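Stukstead Community Hall Starts Free Water Shelf After Third Supply Stop

STUKSTEAD, January 31, 2022. The community hall on Quintana Street has opened a water shelf for households in the upper part of the town, where the supply was stopped 3 times this winter for work on the old main pipe. Residents can come to the hall kitchen, fill their own containers and take them home without payment. The hall asks only that each household signs the list at the door.

The shelf began as a small thing. During the first stop, the hall kept a few containers for its own kitchen, because the lunch group needed water for tea and for washing vegetables. Neighbors heard of it and came with bottles and pots. By the evening the containers were empty and the lunch group had to send for more.

For the second stop the hall was better prepared. It borrowed large jugs from the Preltura sports club, which uses them at its summer matches, and it put a notice in the window of the bakery. According to the list at the door, 56 households took water on that day. During the third stop, which lasted from early morning until after dark, the number was 121.

"We saw that people needed this, and that they also needed to know it in advance," the hall says in its new leaflet. "When the notice comes late, the shops are already sold out of the big bottles."

The leaflet has been printed in two languages and is sent to all addresses above the railway line. It explains where to park, which door to use and how to clean a container before it is filled. It also has a small map, and older residents will find the telephone number in large print on the back.

Containers of different types are accepted. The hall recommends one with a handle and a cap that closes well, as the path from the kitchen to the parking place is steep and can be slippery in winter. Very large containers are practical for keeping at home but heavy to move when full, and the hall advises to fill such a container only halfway or to bring a second person. Jugs that had milk or oil in them should not be used, even after washing.
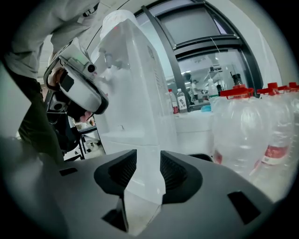 Water containers, with a row of red-capped jugs to the right.

The hall also wants to lend containers to people who do not have any. A household may borrow 2 jugs for the length of a supply stop and must bring them back clean within one week. There is no deposit. The hall writes only the name and the street, and it says that after the first two stops every borrowed jug was returned, one of them with a jar of plum jam.

Delivery is a more difficult question. Some residents of Sollinano Court, the apartment house at the top of the hill, cannot carry water, and the elevator in the building does not work during all of the repairs. The hall is now making a list of those who need help at the door. Names can be given by telephone or left in the box beside the kitchen entrance – a neighbor or a relative may also do it, if the person agrees.

The work on the main pipe is expected to continue until July. The part under Quintana Street is finished, and the workers have moved to the crossing near the school. More stops are planned, but the exact days depend on the weather, as the ground cannot be opened when it is frozen hard. The town promises to give notice at least two days before each stop. During the third one, many households said that they found the paper in their mailbox only on the same morning.

After each stop, residents are asked to let the cold tap run for several minutes before they drink from it. Water that looks brown should not be used for laundry, as it can leave marks on light fabric. If the color has not gone by the next day, the water office should be called.

The shelf will be open on every day with a planned stop, from 7 in the morning until 8 in the evening. On other days the kitchen is used by the lunch group and the cooking course, and water is not given out. Those who would like to give a clean container with a good cap can leave it in the entrance of the hall during normal opening hours. Large jugs are most welcome, and the hall also needs two funnels and a hand cart with rubber wheels.

A meeting about the repairs will be held in the main room of the hall next Thursday at 6:30 in the evening. The water office will show the plan for the spring and answer questions about the crossing near the school, where the sidewalk is closed on one side. Tea will be served, and the leaflet will be available at the entrance for those who have not received it by mail.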